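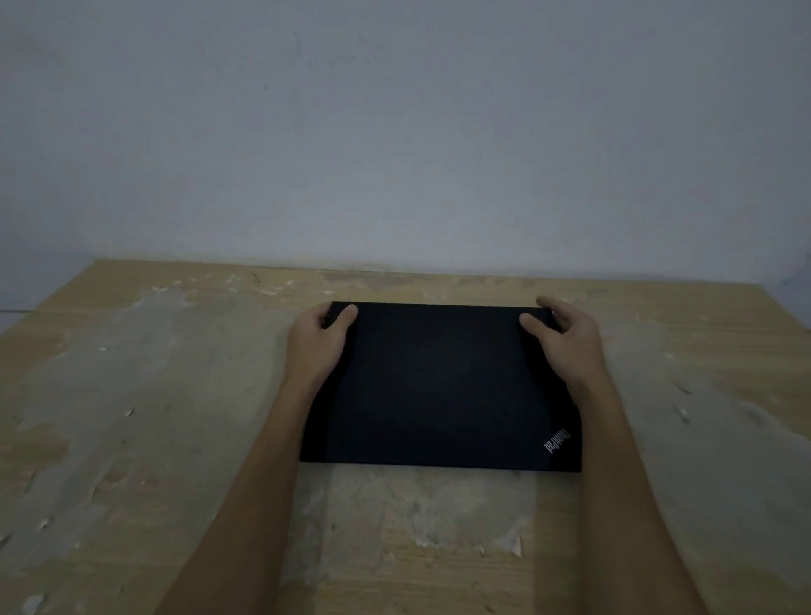
Maglaya Laptop Loans — Frequently Asked Questions

Who can borrow a laptop?
Any person with a Maglaya reading room card can borrow one. If you are under 16, a parent must come with you to sign the first time. After this you can come alone.

How long can I keep it?
The loan is for 19 days. You can extend one time, if no other person is waiting. Please ask before the last day and not after it.

Does it cost money?
The loan is free. We ask for a deposit of 110 dollars, and you receive it back when the laptop and the charger are returned. We accept cash or card.

How do I reserve?
Write your name in the book at the front desk, or call us and ask for extension 206. Ramil Baluyot answers in the morning and Jhun Malabanan after 2 p.m. We can't reserve by text message.

How should I carry the laptop?
Close the lid first and wait until the fan is quiet. Then hold the laptop with both hands by the base. Please don't lift it by the screen, even for a short distance — the hinges become loose from this. For going home, use the Ultlow sleeve that we give with every loan.

I can't see which side opens. Is there a trick?
On our ThinkPads, the logo is in a corner of the lid. Look for the side with the hinges and turn the laptop so this side is away from you. The opening edge is then in front of you. Many people try to open from the hinge side, so if the lid doesn't move, please don't use force.

Can I put things on top of the closed lid?
No, please. Books and cups look light, but the screen is just under the lid and it can crack from pressure in one point.

How do I clean it?
Use a dry soft cloth. For fingerprints on a black lid you can make the cloth a little wet with water. Kitchen sprays leave white marks which we can't remove.

Can I install programs?
Yes, but we erase everything when the laptop comes back. Save your files on your own USB stick before you return it. We can't recover them later.

What if it is damaged?
Tell us the same day, also if the damage is small. Normal scratches are not charged. For a broken screen or a lost charger we keep part of the deposit, and Jhun will show you the price list.

Where do I return it?
At the front desk only, while we are open. Don't leave it in the book drop.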